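4.3 Kit, storage and the matchday economy

Much of the literature on amateur football finance proceeds as though a club were a small bank that happened to own goalposts. Economou, in his earlier work on the Chatzigeorgiou district league, treats the annual subscription as the principal instrument of club policy and everything else as noise. Our ledgers suggest that the noise is where the money goes. Of the 18 clubs that opened their books to us, only four could say what they had spent on equipment in the previous season, and two of those gave different answers when asked again in September.

The difficulty is partly one of categories. Atarura, the largest club in the sample, records corner flags under "grounds", replacement nets under "grounds (other)" and the bibs used at junior training under "hospitality", a decision which its former president defended at some length and which we have reproduced faithfully in the tables. Nudmont keeps a single line headed "gear". We came to admire it. Once the entries had been recoded to a common scheme, equipment and its storage took a larger share of discretionary spending than player payments in every club below the second tier, including three that had told us they made no player payments and turned out to be making them in fuel vouchers.

Two patterns deserve comment. The first is that clubs buy cheaply and often. A portable goal priced at $1,000 was described to us by several secretaries as out of the question, while the same clubs had spent more than that over three seasons on lighter goals that folded when leaned upon. Stergiou has called this the patience discount, meaning that a club without cash in hand pays extra for the privilege of paying later. We find the term useful, although our own data show the behaviour persisting at clubs with healthy balances. Flesumport finished the season with $3,000 in its operating account and still replaced its training goals with the cheapest in the catalogue, on the motion of a member who had been injured by the previous set.

The second pattern concerns labour. No club in the sample assigned any value to the time spent fetching, unfolding, laying out and packing away, and interviewees were mildly offended when we proposed to do so. Using the award rate for a casual grounds assistant, and allowing 30 minutes at either end of a home fixture, the unpaid handling of equipment exceeded the cost of referees at 11 clubs. We do not suggest that anyone be sent an invoice. We do suggest that a league which debates referee fees at every annual meeting might occasionally look in the direction of the shed. Handling is treated here as any manual task done by one person with both hands on a flat or folding item (Figure 6), and items needing two people were coded separately.

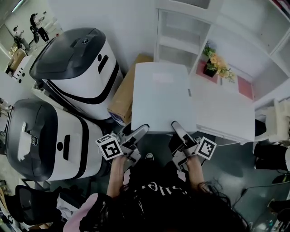
Figure 6. Two-handed handling of a white folded board, seen from above.

The coding was not without its arguments. One of us held that a goal on wheels is a one-person item; the other had tried to push one across the Nudmont ground after rain. It was coded as a two-person item, and the sensitivity analysis in Appendix C shows that the choice alters the ranking of only one club, which happens to be Nudmont.

Subscription income, by contrast, behaved much as Economou would predict. It rose with success on the field, fell with relegation and was collected late in both cases. Where our results part company with his is in the direction of spending after a good season. Promoted clubs did not, on the whole, pay their players more. They bought a bigger shed, and within a year most of them had applied to the league for help in filling it. The league's equipment grant, and the form that has to be completed to obtain it, are taken up in Section 4.4.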